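Setting up a small laundry room with a desk for folding

Posted by Faustino Maldonado, 28/09/2022

A narrow laundry can do two jobs if the bench is the right height and the small things have somewhere to go. I've set up a few of these now, and the steps below are the ones I follow. Allow an afternoon. Budget for the desk and the organiser came to almost $2000 with delivery, and you can do it for a lot less second-hand.

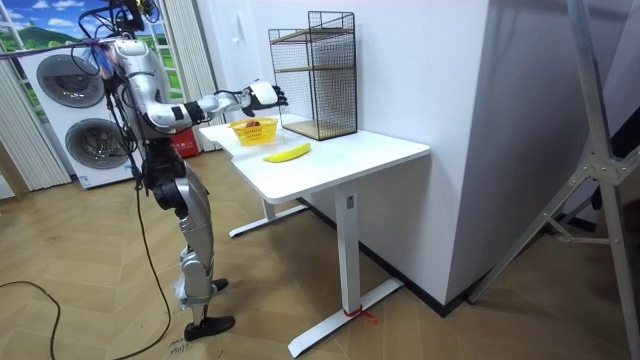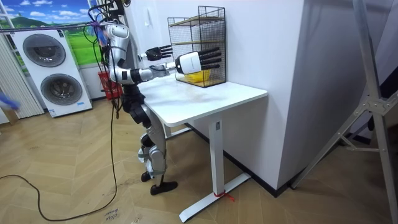 White desk on herringbone floor, with the yellow basket in the first photo and the wire-mesh organiser in the second.

What you need

A plain white desk with column legs (mine is the Ranen)
A wire-mesh organiser with shelves
One or two small baskets in a bright colour
Tape measure, pencil, spirit level
Felt pads for the feet

1. Mark out the floor

Put the desk where you think it should go and open every appliance door fully. If you have a stacked washer and dryer, check both doors, as the top one often swings further into the room than you expect. Mark the position of the feet in pencil. Wood-look planks clean up fine with a damp cloth, but test a corner first.

2. Set the height

For folding, the top should sit just below your bent elbow. Most people set it too low and end up with a sore back. Put the level on the top in both directions and adjust the feet. Long T-shaped feet stick out past the column, so keep them clear of the path to the door.

3. Place the organiser

Stand it towards the back of the desk, leaving the front clear for folding. A mesh one lets you see what's on each shelf from where you're standing. Heavier things go on the lower level - stain remover, the peg bag, a box of dryer sheets. Light things go up top. Measure your tallest bottle before buying, as the Bokar organiser I tried first had only 22 cm between shelves and nothing fitted.

4. Add a basket for odds and ends

Coins, buttons and single socks all go in here. Yellow is easy to spot against a white top. Empty it every week or it stops being useful.

5. Live with it, then adjust

Leave everything in place for 3 weeks before you fix anything to the wall. I moved my desk 24 cm after the first fortnight to get a better swing on the lower door.

Next page: hanging rails and drying racks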